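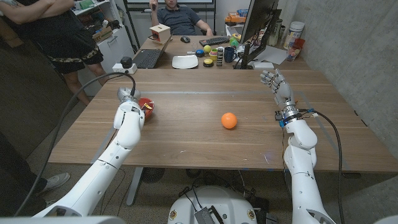 Last updated: July 16, 2019

OK so I said I'd post about the Gonau Open once I got some sleep. I've had some sleep. Thread!

First thing, for anyone new here: I help out with the wrestling club at Pastora. I don't coach, I mostly drive the van and yell. Both of those got a workout this weekend.

We left at 5 in the morning with the whole team in one van and everybody's gear on everybody's lap. Vignesh Ramasamy slept the entire way with his headgear on. The kid can sleep anywhere.

Weigh-ins were a mess. The scale by the door was reading heavy and a whole line of kids had to go again on the other one. Ours all made it, but Muthu was out in the parking lot in two sweatshirts running laps before they sorted it out and I felt so bad for him.

Speaking of Muthu Bhat!! If you watched him back in January you saw a guy who shot from way too far out and got sprawled on every single time. He's a different wrestler now. He's setting up his single with that little collar tug and people just step right into it.

He won his first match by fall and his second one 7-2. I was up on the bleachers for the second one. Bleachers at Gonau are not built for that, sorry to the family in front of me.

Semifinal was against the top seed, a big strong kid out of Dullia who rides legs like you would not believe. Muthu was down going into the third, got an escape, then hit a low double right at the edge and we all thought it was in. Ref said out of bounds. I've watched the video almost five times and I still think his toe was in, but I'm biased and I know it.

So he dropped to the consolation side and wrestled back for third. I was prouder of that match than the others. Losing one like that and then having to warm up again half an hour later is rough when you're sixteen.

Vignesh went two and two. Pinned in his first, which stung, then won a couple, then ran out of gas. He knows what he needs to work on (hand fighting, and breakfast).

Big thanks to Sheila Birkett, who ran the brackets on mat two all day and didn't lose her temper once, even when the printer did its thing and the 152s had to be written out by hand.

Also thanks to Coach Thampi for riding up front with me on the way home and keeping me awake. Subbarao has opinions about freestyle par terre and I now know every one of them.

A couple of people asked about summer practice. Yes, still on, same room, same time. Bring both pairs of shoes if you run outside in one of them, Coach is serious about the mats.

If you got video of the 138 final please send it to me, my phone died right before it started. OK going to go wash a van full of knee pads, bye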